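Print | E-mail

# Havmont Swab Survey - data card

Last updated: Mar 12, 2022

The Havmont set holds test results from household swabs, collected to see how long a respiratory virus stays on fabric in the home. Sampling began in July in two towns, Grurnmont and Galindo, with 80 homes invited.
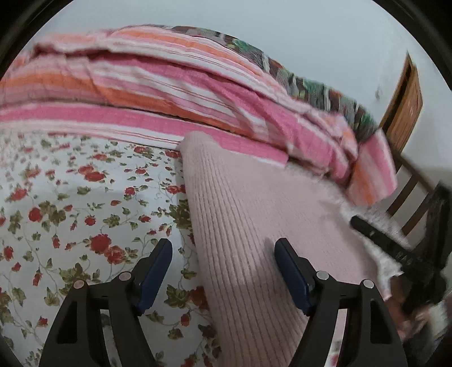
*Rose-print sheet and pink knitwear on a bed.*

## Files

- `homes.csv` - one row per home, with town and room type
- `swabs.csv` - one row per swab, with fabric, hour and result
- `juden_key.txt` - meaning of the result codes from the Juden laboratory

A result is marked positive only when both runs agree. If the runs differ, the code is U, and you should not treat it as negative.
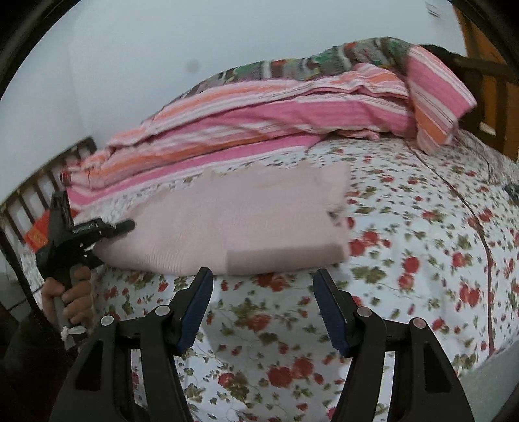
Cycle values above 35 are also given as U. Please keep these rows when you calculate rates, or say clearly that you removed them.

## Limits

A positive swab shows genetic material. It does not show that the virus can infect a person. Room humidity is missing for many homes in Galindo.

Print this page | E-mail this page

**Comments**

Is the humidity column in per cent? The key does not say.

Yes, per cent. We will add it to the key.

Thank you, the U code confused me at first.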